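木工基礎 第4回 配布メモ 板はぎ(幅はぎ)と木目の見かた
担当:チャン

先週の続き。幅の広い板は一枚ではなかなか取れないので、細い板を横に接ぐ。今日はその継ぎ目の話から。

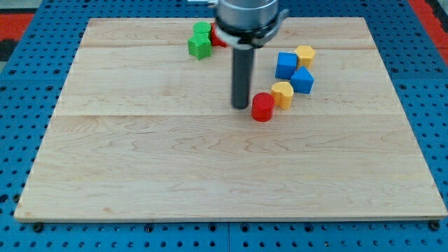
継ぎ目を探すときは木目を追う。波形の模様が急に途切れる、色味が少し変わる、そこが線。メープルのような淡い色の材は線が目立ちにくい。斜めから光をあてて見ること。指の腹でなでるのも可、段差があれば分かる。

用語
・木表/木裏 樹皮側が木表、芯側が木裏
・木端(こば) 板の長い側面。接着するのはここ
・木口(こぐち) 繊維の切り口。塗料をよく吸うので色が濃くなりやすい

手順(実習は3人1組)
1 並べて木目の流れを決める。チョークで三角の合印
2 木端を削る。2枚合わせて光にかざし、すき間が見えたらやり直し
3 接着剤は薄く、端まで。クランプは中央から外へ。締めすぎると接着剤が逃げる
4 はみ出た分は半乾きでへら。完全に固まってからだと木まで欠けるます

板の動き
幅方向に伸び縮みする。長さ方向はほとんど動かない。台にボルトで留めるなら穴は幅方向に長穴。丸穴できつく締めると割れの原因に。←試験に出すかも

仕上げ 180番→240番、必ず木目にそって。粉はブラシで落とす。

宿題:家か学校にある接ぎ板をひとつ選び、継ぎ目の位置と木目の向きをスケッチ。A4で1枚、名前を忘れずに。提出は次回の始めに、遅れる人は事前に連絡くだい。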